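Print this page | E-mail this page
Search jobs and notices Enter keyword Go

Call for Participants: Home Cooking and Household Budget Study

The Umgate Center for Consumer Research invites adult residents of Katville to take part in a study of how households plan, buy and prepare their evening meals. The study continues work begun in February and is open to renters and homeowners alike.

Participants will keep a written record of groceries and meals for four weeks, complete two questionnaires, and attend one interview at the Center, 1260 Sundari Avenue. No special cooking skill is required. Households of any size may apply, but only one adult per household may enroll. 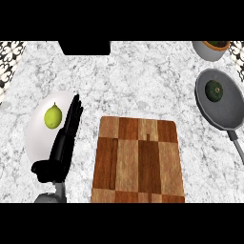 KATVILLE, 13th May. Applications are now being accepted for the second group of households. The first group has 331 members, and the Center intends to bring total enrollment to 1000.

Applicants must be 18 or older, must prepare at least three evening meals a week at home, and must be able to read and write in English. Persons employed by a grocery chain or food manufacturer are not eligible. Those who complete all parts of the study will receive a gift card. Records will be stored without names and will not be shared with retailers.

To apply, request Form 2091 from the Ozoliņš Reading Room, ground floor, or by mail from the address given above. Incomplete forms will be returned. Successful applicants will be notified in writing.

Related notices
Part-Time Interviewer, Household Studies
Survey Data Clerk
Katville Commuter Survey: Participants Needed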